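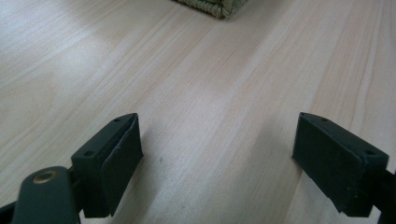

Finger pads on the hand-held gripper, second pair

The old pads had worn at the tips, so both came off on 2 August 2025. The linkage stayed in place. Each pad goes back on with two M3 screws, and I start them both by hand before tightening either one. Final torque is low – the inserts are plastic and Teodor has already stripped one.

Closing gap next. With the fingers fully open I zero the encoder, close slowly and read the count at contact. Left and right should agree within 5 counts. First try gave 29 on the right, traced to a burr under the pad. Filed it off and repeated the run 30 times with no drift.

Grease on the pivots only, none near the pads. The Trinow manual says to relubricate in June, which I missed.

Cycle counter at the swap: 3474. Gudrun has the spare set in her drawer.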